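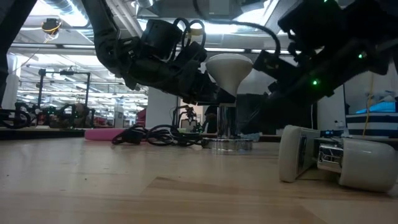

瓶詰め・充填作業スタッフ募集(パート・アルバイト)

Drovleyでは、食用油とシロップの小分け作業を担当するスタッフを募集しています。勤務先はRuvville作業所です。

仕事内容
漏斗を使ってガラス容器に液体を移し、重さを量り、ふたを閉めてラベルを貼る仕事です。容器の下には受け皿を敷き、こぼれた分は拭き取ってから次に進みます。ほかに、漏斗や受け皿の洗浄、作業台の拭き掃除、空き容器の補充、出荷用の箱詰めがあります。取り扱う容器は52種類で、口の広さによって使う漏斗が変わります。対応表が壁に貼ってあるので、入社時に覚えている必要はありません。

箱詰め後の重さは1箱10キロ未満です。台車を使いますが、棚への上げ下ろしは手で行います。

勤務時間
午前9時から午後3時まで(休憩1時間)。週3日から相談に応じます。繁忙期の11月と12月は、午後5時までの延長をお願いすることがあります。延長は任意です。

待遇
時給は経験により決定し、面接時に書面でお知らせします。交通費は規定内で支給。エプロン、手袋、帽子は貸与します。靴は滑りにくいものを各自ご用意ください。車通勤可(駐車場は作業所の裏手、区画は先着順)。

応募条件
・立ち仕事ができる方
・秤の数字を読み、記録用紙に記入できる方
・作業中に指輪、腕時計、つけ爪を外せる方
未経験の方も応募できます。食品工場や調剤補助などで計量の経験がある方は、応募書類にその旨をお書きください。香水や香りの強い整髪料は、商品に匂いが移るためご遠慮いただいています。

研修
最初の2週間は先輩スタッフと同じ台で作業します。初めは水で練習し、こぼさずに規定量を入れられるようになってから商品を扱います。研修期間中も時給は変わりません。

選考
書類選考のあと、作業所で面接を1回行います。所要時間は40分です。面接のときに漏斗を使った簡単な計量をしていただきますので、袖口の広くない服装でお越しください。

応募方法
履歴書を作業所の採用係あてに郵送するか、受付までお持ちください。封筒に「充填スタッフ応募・求人番号924」と書いてください。書類の返却はしておりません。締め切りは10月末、必着です。

株式会社Drovley 採用係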